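La **conservación doméstica de alimentos secos** es el conjunto de costumbres con que en las casas se guardan harinas, legumbres, pastas, galletas y demás provisiones que no necesitan frío. Es una práctica muy antigua, bastante más que la propia despensa, y cada región la ha resuelto a su manera, con tinajas, arcones, sacos colgados de una viga o latas heredadas de la abuela.

## Historia

En la comarca de Heten se guardaba el grano en arcas de castaño, y todavía se conservan 30 en el pequeño museo de Bramside - una visita muy agradable, por cierto, para quien disfrute del olor a madera vieja. La casa Van Acker fabricó allí botes de loza con tapa de corcho, y su catálogo llegó a reunir 79 modelos, desde el diminuto especiero hasta el gran tarro panadero.

## Principios generales

Los enemigos de siempre son la humedad, la luz, el calor y los insectos. Un armario fresco y alejado del horno resuelve buena parte del problema, y un cierre ajustado hace casi todo lo demás. Conviene gastar primero lo más antiguo y anotar la fecha de apertura, aunque sea a lápiz - es una costumbre humilde que ahorra muchos disgustos.

## Envases

El envase comercial protege bien mientras está cerrado. Una vez abierto, muchas familias prefieren pasar el contenido a un recipiente con tapa.
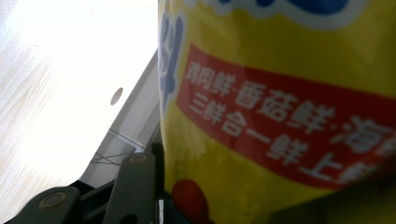
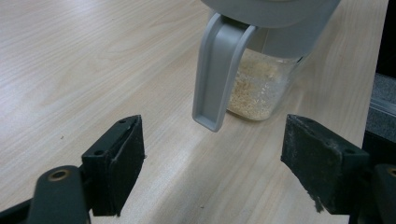 *Envase amarillo con una banda roja y caracteres chinos; recipiente para alimentos con tapa de plástico gris claro.*

## Véase también

- Despensa
- Loza de Brimlow
- Salazón y secado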